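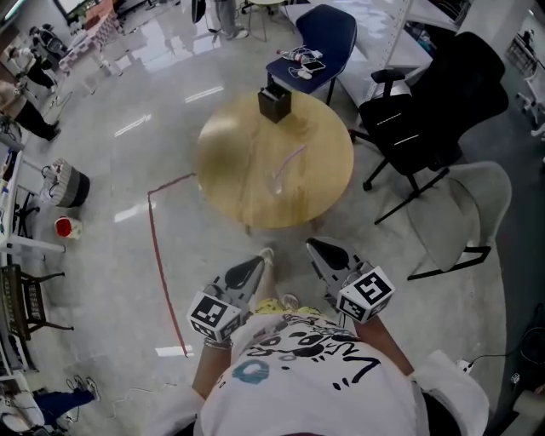 Re: Shared room – furniture, floor markings and items left on chairs

From: Leanne Wainwright
To: Rallside building users list

Dear colleagues,

Thank you to all who replied to Mr. Varghese's message, which is quoted in full at the end of this one. The replies have been read by the Facilities Office and the points that came up more than once are answered below.

Round table. The round light-wood table will stay in the room. Two groups had asked for it to be exchanged for a second long table, and the request was considered, but the long white table already gives enough straight working edge for the groups now booked. Please clear the round table at the end of each booking. Small boxes, straws and similar items should not be left on it for the next group to sort out.

Red floor tape. The red line beside the round table marks a boundary and is to be left in place. Several users asked whether it could be taken up before the floor is polished in March. It cannot. The contractor, Majumder, has been told to work up to the tape on both sides. If a section lifts, please report it to this office and do not patch it with tape of another color.

Chairs. The room has chairs of several kinds, among them the navy padded chair, the large black office chair on casters and the translucent grey one with the thin metal frame. We are aware that they do not match. The budget line for furniture at Rallside is $4,000 for the year, of which $3,000 is already committed to the Gillholm reading room, and no new seating will be bought from what remains. The office chair should not be rolled to other rooms – it has been missing twice this term.

Chairs are for sitting on. Phones, mice, cables and bottles are regularly set down on the seats, and the navy chair in particular has become a shelf. Please use the white shelving along the side of the room. Personal items found on seats after the last booking will be taken to the front desk and held there for 4 working days.

Basket and bucket. Ms. Jafarzadeh asked who is responsible for the woven basket and the red-and-white bucket on the left side of the floor. Neither is on the inventory. The owner or owners should write to me directly. Until then both may remain, provided that the bucket is kept upright and neither is moved into the walkway.

Checkered cloth. The red-and-white cloth may continue to be used as a furniture cover. It should not hang over the screen.

Questions about bookings should go to Maureen Dobson and not to this list.

Leanne Wainwright
Facilities Office, Rallside

> From: Nithin Varghese
> To: Rallside building users list
> Subject: Shared room – furniture, floor markings and items left on chairs
>
> Dear all,
>
> Mr. Bramwell and I will be revising the room sheet for the shared room before the Dreltari group begins its bookings. The present sheet lists furniture that was removed some time ago and says nothing about the floor tape.
>
> We would be grateful for comments on the following:
>
> 1. whether the round table should be kept or exchanged;
> 2. whether the red tape is still needed;
> 3. which chairs belong in the room;
> 4. where personal items should be put during a booking.
>
> Please reply to the list so that other users may see what has been raised. Comments on heating and blinds are being collected separately and need not be repeated.
>
> With thanks,
> Nithin Varghese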